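La cheffe de chœur qui ne voulait pas chanter devant les autres

Veronika Hollenstein m'avait donné rendez-vous à quatre heures, elle est arrivée à quatre heures vingt, avec un sac de partitions sur chaque épaule et une boîte de biscuits coincée sous le bras. « Je suis toujours à l'heure pour la musique et jamais pour le reste », m'a-t-elle lancé en cherchant ses clés, qu'elle a fini par retrouver au fond du deuxième sac, sous un Te Deum. Nous avons monté l'escalier de l'ancienne école où répète Gredo, le chœur amateur qu'elle dirige depuis qu'elle a quitté la Suisse pour le pays de Galles, et elle a mis l'eau à chauffer avant même d'ôter son manteau.

Je la connaissais un peu, pour l'avoir entendue en concert au mois de mars. Une petite salle, 198 places, pas un fauteuil libre, et cette pièce en gallois dont je n'ai pas compris un traître mot et qui m'a pourtant accompagnée pendant des jours. C'est même par là que j'avais envie de commencer : comment fait-on travailler un texte dans une langue qu'on a apprise sur le tard ?

« Mal, au début ! J'avais écrit toute la phonétique sur des petits papiers, et je corrigeais des gens nés ici, vous vous rendez compte ? Cledwyn me regardait par-dessus le piano avec une patience d'ange. Un jour il m'a simplement demandé si je voulais que les basses chantent "la colline" ou "le fromage". Je leur faisais chanter le fromage depuis trois semaines. »

Cledwyn Lewis, c'est l'accompagnateur. Il était déjà là avant elle, il était déjà là avant le chef précédent, et à en croire Veronika il n'a pas changé de cardigan dans l'intervalle. Elle en parle avec une tendresse bourrue. Les deux premières années, ils se sont disputés à presque toutes les répétitions, surtout à propos des tempos, lui voulant que ça avance, elle voulant qu'on entende les consonnes. Puis un compromis s'est installé sans qu'ils en aient vraiment discuté : il joue l'introduction à sa vitesse à lui, et elle ramène tout le monde à la sienne dès l'entrée des sopranos. 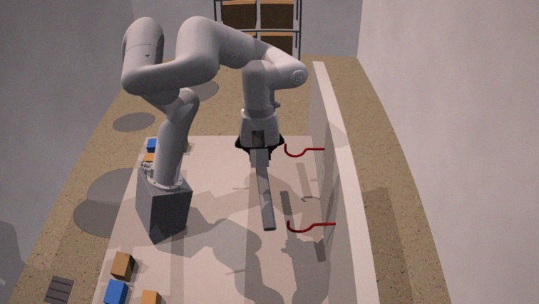 Elle n'était pourtant pas destinée à diriger. Enfant, elle chantait volontiers dans la cuisine, à condition que la porte soit fermée. À l'église du village, elle remuait les lèvres. « Ma mère pensait que j'étais timide, mon professeur pensait que je chantais faux, et moi je pensais à la deuxième voix, tout le temps. Je n'écoutais jamais la mélodie. Quand j'essaie de me rappeler un cantique de mon enfance, aujourd'hui encore, c'est la partie d'alto qui me vient, et ça ne ressemble à rien ! » Elle m'en a fredonné un, pour me montrer, et en effet, j'aurais été bien incapable de dire ce que c'était.

C'est un remplacement qui a tout décidé. Elle avait dix-neuf ans, le chef de la chorale de l'université avait perdu la voix (les chefs perdent la voix plus souvent que les choristes, m'assure-t-elle, ils passent leur vie à parler par-dessus les autres), et comme elle était la seule à avoir appris toutes les parties, on l'a poussée devant. Elle se souvient surtout du silence, juste avant de lever les mains. « J'ai eu une peur bleue et j'ai trouvé ça délicieux. Je crois que j'ai fait un geste idiot, énorme, comme pour arrêter un autobus. Ils ont tous chanté quand même. »

L'eau bouillait. Nous avons interrompu l'entretien pour le thé, et j'en ai profité pour regarder l'armoire aux partitions, qui occupe tout un mur et dont elle est manifestement très fière. Emrys Mathias, un ténor, ancien facteur, y a passé un hiver entier à tout reclasser. Le catalogue compte 953 titres, tapés à la machine, avec une croix au crayon pour ceux dont il manque des exemplaires. Il y a beaucoup de croix. Les gens déménagent, les gens meurent, les gens oublient une messe de Schubert dans la boîte à gants, et Emrys écrit des lettres très polies pour la réclamer. Il en a récupéré une l'an dernier au bout de onze ans, par la poste, sans un mot d'accompagnement, avec une tache de confiture sur le Sanctus.

Ils sont 40 aujourd'hui, ce qui l'enchante et l'inquiète un peu, car la salle de répétition n'a pas grandi. Pas d'audition à l'entrée. Je lui ai demandé si elle n'était jamais tentée d'en faire passer, maintenant que le chœur a sa petite réputation et qu'on vient parfois d'assez loin pour l'entendre. Elle a secoué la tête en trempant son biscuit.

« Gwion, si je l'avais auditionné, je ne le prenais pas. Je peux le dire, il le raconte lui-même à qui veut l'entendre. Gwion Gittins, quand il est arrivé, il chantait une seule note. Une belle note, remarquez, un ré. On s'est arrangés pour qu'il y ait des ré. Et puis petit à petit il a eu le mi, et le do, et maintenant c'est lui qui donne le la aux basses quand je ne regarde pas. Il a mis quatre ans. Une audition dure cinq minutes. »

J'aurais voulu qu'elle m'explique sa méthode, elle prétend ne pas en avoir. Elle a des manies, ça oui. Elle fait chanter les gens en marchant. Elle mélange les pupitres dès la deuxième lecture, ce qui provoque régulièrement des protestations chez les altos, qui aiment être ensemble. Elle interdit le crayon à papier pendant le premier quart d'heure et l'exige ensuite. Et elle refuse qu'on enregistre les répétitions, parce qu'elle a remarqué que les gens réécoutent chez eux leurs propres fautes et les apprennent par cœur.

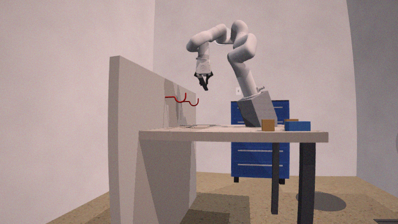
Le geste, en revanche, elle pourrait en parler jusqu'à la nuit tombée, et je crois bien que c'est ce que nous avons fait. Tous les débutants qu'elle a formés ont le même défaut, ils battent la mesure trop haut, trop grand, avec l'épaule, et ils finissent la soirée avec une douleur dans le cou et un chœur qui traîne. Elle, ce qui l'intéresse, c'est ce qui se passe au bout. Le grand bras blanc monte depuis son socle gris, se replie au coude tout en haut, repart à l'horizontale, et c'est seulement à l'extrémité que le poignet tombe d'un coup, avec les deux doigts noirs dirigés vers la table, légèrement écartés, bien au-dessus d'elle. « Voilà un poignet ! s'exclame-t-elle. Il pointe vers le bas, on sait où il va. Le coude trop haut, par contre, je le ferais baisser tout de suite, sinon les sopranos inspirent avec les épaules. » Elle s'est levée pour me montrer la différence sur elle-même, la tasse dans l'autre main, et il faut reconnaître qu'avec le coude en l'air j'ai moi aussi respiré de travers.

Elle tient cela d'un stage qu'elle a suivi jeune, et dont elle garde un souvenir mitigé. On y dirigeait devant un miroir, des heures durant, sans musique. La plupart des stagiaires détestaient l'exercice. Elle l'a détesté aussi, puis elle s'est aperçue que sa main gauche ne faisait strictement rien, sinon recopier la droite, « comme une petite sœur ». Depuis, elle demande à ses élèves de diriger une pièce entière avec la main gauche dans la poche. Ynyr Phillips, qui apprend avec elle et qui prendra la répétition du début de soirée à partir de l'automne, a dû se faire recoudre un pantalon, tant il tirait sur la doublure.

Ynyr a vingt-deux ans, il est très doué, il est aussi très impatient, et Veronika le houspille avec un plaisir évident. C'est lui qui a apporté Drudeo, la pièce qu'ils préparent en ce moment, pour double chœur et piano, écrite par un ami à lui. Les anciens ont fait la grimace en voyant les mesures à sept temps. Cledwyn a demandé si c'était une faute d'impression. « Et la semaine suivante, il la jouait par cœur, évidemment. Il avait dû y passer ses nuits. Il ne l'avouera jamais. »

Est-ce difficile de préparer sa succession ? J'avais gardé la question pour la fin, un peu lâchement. Elle n'a pas eu l'air de la trouver indiscrète. Elle a repris un biscuit, elle a regardé l'armoire, et elle m'a dit qu'elle avait déjà choisi sa place, au deuxième rang des altos, à côté du radiateur. « Je veux chanter, maintenant. Vraiment chanter, la bouche ouverte. Je n'ai jamais fait ça devant des gens, vous savez ? Trente ans que je leur demande de le faire, et moi je leur tourne autour avec mes mains. Ça me fait plus peur que n'importe quel concert. »

Et si Ynyr prend les tempos de Cledwyn ? Elle a levé les yeux au ciel. « Il les prend déjà ! Ils se sont mis d'accord derrière mon dos, ces deux-là. Je ralentirai depuis les altos, j'ai de l'entraînement. »

En bas, on entendait la porte, des voix, quelqu'un qui secouait un parapluie en vocalisant. Emrys est entré le premier avec une pile de partitions contre la poitrine, il m'a saluée très cérémonieusement et m'a demandé si j'étais soprano. J'ai répondu que je venais pour l'interview, que je ne chantais pas, pas du tout, que je remuais les lèvres. Veronika était déjà en train de me tendre un crayon.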